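# Where does the grain in wood come from?

Run your finger along a wooden table, or a wooden spoon, or the back of an old chair, and have a really good look at it. You will probably find lines. Some are straight as rulers, and some wander about like a river on a map, and every now and then there is a dark spot in the middle that looks a bit like an eye. We call all of those lines the grain, and every single piece of wood has its own. You could look through 1,000 planks in a timber yard and never find two that match exactly!

To understand where grain comes from, we need to go back to when the wood was part of a living tree (which is a lovely place to start any story, I always think).

## A tree puts on a new coat

Just under the bark of a tree there is a very thin layer that does all the growing outwards. In spring, when there is plenty of rain and light, it makes wood quickly, and that wood is usually paler. Later in the summer it slows down, and the wood it makes is often darker and more tightly packed. Then winter comes and the tree has a long rest. Next spring, off it goes again.

So each year the tree gets a new coat, worn over the top of all its old ones. If you look at a tree stump you can see the coats as rings. A tree that is 200 years old has a great many of them, all tucked inside each other.

Now imagine cutting that trunk the long way, from top to bottom, to make a plank. You are slicing through all those coats from the side, and the rings turn into long stripes. That is your grain! If the tree grew a little crooked, or leaned towards the light, the stripes come out wavy.

Maple is a good wood for looking at closely. It is pale, almost the colour of shortbread, and its grain is soft and quiet, so you have to get your nose right down to it. 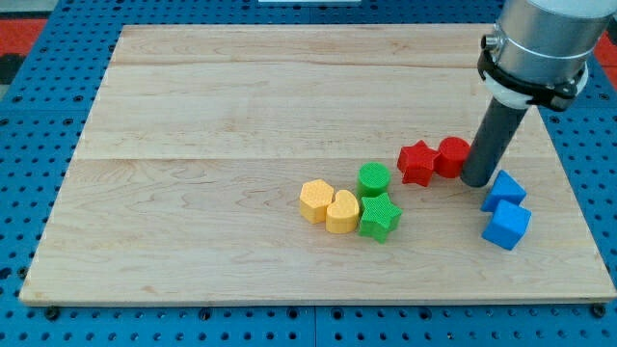 *A board of pale maple planks with some bright shape blocks on it. Can you find the wavy grain, and the yellow heart?*

Did you spot the lines where one plank meets the next? Those are called seams. Wide boards are very often made by joining narrower planks side by side, edge to edge, usually with strong glue. Trees are only so wide, after all, and a very wide single plank is more likely to bend and curl as the air gets damp and dry through the year.

## What about the little dark spots?

Those are knots. A knot is the place where a branch once grew out of the trunk. The trunk kept putting on its new coats each year, and slowly they wrapped round the bottom of the branch until it was buried deep inside. When somebody saws the trunk into planks, there it is again. A tiny knot might come from nothing more than a twig.

## The end is different

If you can find a thick wooden board at home, turn it so that you are looking at the cut end. The wood there often looks a shade darker, and if you are lucky you will see little curved bits of ring. This is called end grain. A tree carries water up its trunk through tubes far too thin to see easily, and at the end of a plank you are looking straight into the cut tops of them, rather like looking into a bundle of drinking straws.

## Try it yourself: a grain rubbing

You will need a sheet of thin paper, a wax crayon with its wrapper peeled off, and a piece of rough, bare wood. Old fence boards are wonderful for this, but do ask a grown-up first and watch out for splinters.

1. Lay the paper on the wood and hold it very still.
2. Turn the crayon on its side.
3. Rub it gently over the paper, always in the same direction.
4. Lift the paper and see what has appeared.

Very smooth wood won't show up much, so if your rubbing is faint, try a rougher piece. You might like to write the name of the wood on the back, if you know it, and then make another rubbing from something quite different.

*Words by Elsie Horrocks*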